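4.3 Treino de preensão com tecido volumoso

Faça esta etapa com o par de garras manuais Skitbridge já calibrado (seção 4.1).

1. Ligue as duas garras e espere 5 segundos antes de mover os dedos.
2. Abra e feche cada garra até o fim do curso. O valor de abertura deve chegar a 100.
3. Estenda a peça sobre a cama ou a bancada — casacos acolchoados servem bem.
4. Feche a primeira garra numa ponta da peça, com as almofadas dos dedos paralelas ao tecido.

Cuidado: não prenda o zíper entre as almofadas.

5. Leve a segunda garra à borda lateral e só então inicie a gravação.

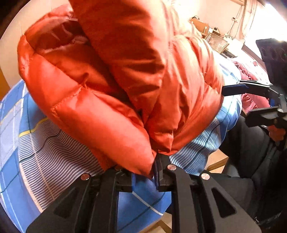 6. Levante as duas pontas devagar e dobre para o centro.

Nota: se a abertura parar em 83, reaperte os pivôs e repita o passo 2.

Revisão: Ánh Kim, 05/05/2023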